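From: Takeshi Nakajima
To: zavska-users
Date: January 6, 2018
Subject: Re: [zavska-users] grasp proposals on plastic bags

Nanami Higuchi wrote:

> We moved from the bin set to the kitchen set in November and the
> proposal node has been a mess since. On rigid parts it gives me a
> short list of sensible grasps. On groceries in bags it either gives
> nothing or it puts everything on the twisted top of one bag.
> I have tried raising the depth filter window and it gets worse.
> Is this a known limit in Zavska, or is my config wrong? We are on
> the Stirent driver, default calibration, wrist camera only.

Hi Nanami,

Some of both. The default config was tuned on boxes and cans, and a few of the values in it make no sense for bags. There is also a real bug in how the segmenter handles missing depth, and I'll get to that at the end.

I went through the kitchen set again this week with the viewer open. The frame I kept coming back to is number 131, with the bags on the white towel. It has most of the hard cases close together: clear bags with bright highlights, glossy black bags touching each other, and a whitish one you can partly see through.

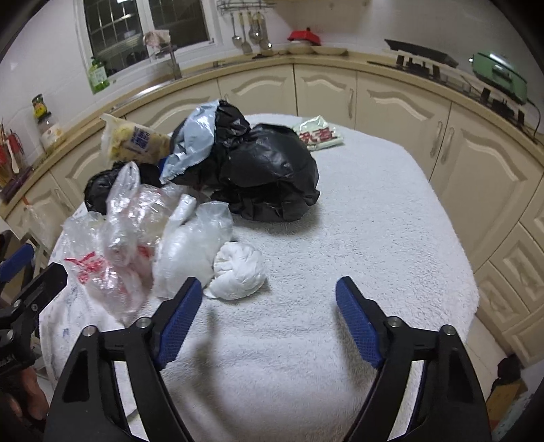
1. Depth holes

The clear bags come back from the depth stage with large holes where the highlights are. The stock filter fills a hole from its border, and with a clear bag the border is often the towel or the counter behind. So the filled patch lands well behind the plastic and the planner thinks there is free space. Raising the window makes this worse, as you saw. Turn filling off and let the holes stay holes:

depth.fill_holes: false
depth.unknown_is_occupied: true

The second line matters more than the first. Without it the collision check treats unknown cells as empty.

2. Segments that merge

The black bags in that frame come out as one segment. They are nearly the same color and they touch, so neither the color edge nor the depth edge is strong enough to split them. I dropped the merge threshold from 57 to 26 and got separate segments, but the bag with the silvery pale-blue lining showing then split in two along the lining. I can live with that. A segment that is too small still gives a usable grasp, and one that covers two bags puts the center on the seam between them.

3. Finger masking

The blue pads are in view the whole time, and so are the linkages. If your mask was made with the jaws closed, it doesn't cover them when they are wide open, and the pads turn up as objects. Check this before anything else. The mask tool takes a list of jaw openings now, so record it at several widths and let it interpolate. With two grippers you also need the other one masked when it comes into view at the side. That one moves relative to the camera, so a fixed mask won't do. Use the joint states and project the model. The Liao branch has code for this and it works on my machine, though the pin colors confuse the check script, which you can ignore.

4. Scoring

The twisted tops win because the scorer likes narrow things with clear space on both sides. For some bags that is a fair place to grab. If you want grasps lower down, set score.width_weight to 2 and leave the rest alone. I would not go higher, as the flat packages lose all their candidates.

About the bug: when more than half of a segment has no depth, the segmenter drops it and writes nothing to the log. That is why you sometimes get an empty list. I have a patch that keeps the segment, marks it as low confidence and prints a warning. It is on the Kilside server under my name and needs a review before I merge it. If you could run it on your recordings and send me the log, that would help a lot.

I have not tested any of this with a moving arm. All of it was playback.

Takeshi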